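Who pays for the spare fingers?

Buying your first robot kit for laundry work. What to budget, what to leave till later, and where the money goes when you're not looking

Tue 2 May

Start with the quote. Everybody does. Testex sent theirs over in a day, two pages, one big number at the bottom, and Elżbieta Zieliński very nearly signed it.

She runs operations at Narkgate, which washes and folds for small hotels and a few care homes. Folding is the sore point. Washers and dryers look after themselves, more or less. Folding is people at a table, all day, and people leave. So the board gave her a pot of money in October and told her to go and look at robots.

"I thought I was buying a machine," she says. "I was buying a year of somebody's time with a machine attached."

The machine part first. A folding robot that works on any old garment isn't a thing you pick off a shelf, or not one Zieliński could find. What the suppliers sell is closer to a course of lessons. You get handheld grippers, a person holds them and folds shirt after shirt, the recordings go off for training, and at some stage a robot has a go. The grippers are the cheap bit. Narkgate was quoted £500 a pair by Michalski, more from Testex but with the software thrown in.

Which is fine until you ask how many shirts. Supplier's answer, 4000 folds before it's worth testing anything. Per garment type. Towels are seperate.

Petro Mykhailiuk has been through it from the other end. He plans recording work for clients and has sat through a lot of first budget meetings, most of them too short. His advice is to cost the labour before you so much as open a catalogue. Hours of folding, hours of checking, the hours lost when a cable goes or the battery dies and everyone stands about.

"They'll argue for a week over grippers," he says. "Then the wages line is a guess."

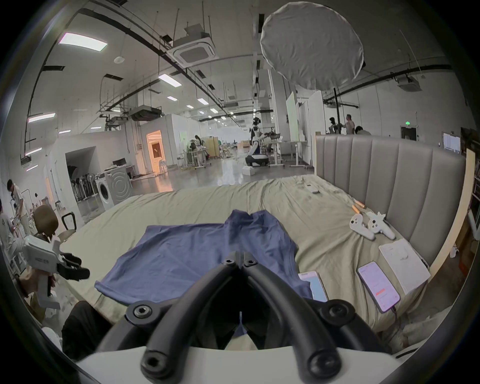
His second bit of advice is space. Clients plan for a table. They don't plan for the stuff round the table: lights, chargers, phones, controllers, somewhere for the next person to stand without getting an elbow in the ribs. And a table might be wrong anyway. If the finished robot is meant to work in a home or a hotel room then a shirt needs to be on a bed for at least part of the recording, and a bed takes up a lot of floor. Zieliński hadn't budgeted for furniture at all. She's now got a line for it, plus a line for bedding, in more than one colour. Plain sheets only and you may be paying to record it all again.

Clothes too. You can't use the customers' things. She asked. Legal said no before she'd finished the sentence. So she's buying T-shirts in bulk, and some old ones, because new shirts all crease the same way and guests' shirts don't.

Then wear. Fingertips go first on a gripper, then the bolts work loose, according to Mykhailiuk, who tells clients to hold spare fingers from day one and write down who tightens what. Goler sells them in packs of 8. Testex includes a set but counts the second one as an extra, and it's on page two in small type. Ask for the spares price before the headline price. You'll get a better idea of what the thing costs to own.

Rent or buy? Zieliński went back and forth on it. Renting the grippers looks dear by the month, but you can hand them back if the first batch of recordings is no good. Buying makes sense if you've got several garments to get through, and Narkgate does. She has ended up with a mix. Buying the grippers, renting the arm, no decision on anything with wheels. Testex would very much like her to decide on the wheels.

"Ask me when it can do a pillowcase," she says.

The timetable is where she's been toughest. The first plan had 8 weeks from delivery to a robot folding on the shop floor. She's crossed that out. Eight weeks is now just for recording, with a stop at the halfway mark where someone outside the team looks at the results and can pull the plug. The money for the arm isn't released untill that's done. Mykhailiuk reckons more clients should do this and few will.

Things she would put in the budget now, if she was starting over: wages, floor space, furniture, clothes, spares, storage for the recordings (bigger than you think, get a figure in writing), training for the people holding the grippers, a contingency. Robot last.

And ask who owns the recordings. Michalski's contract gave them to the client. Another one she saw, the supplier kept the lot and could reuse it for anybody. Same price, near enough. She sent that one back with a line through it and is still waiting for a reply.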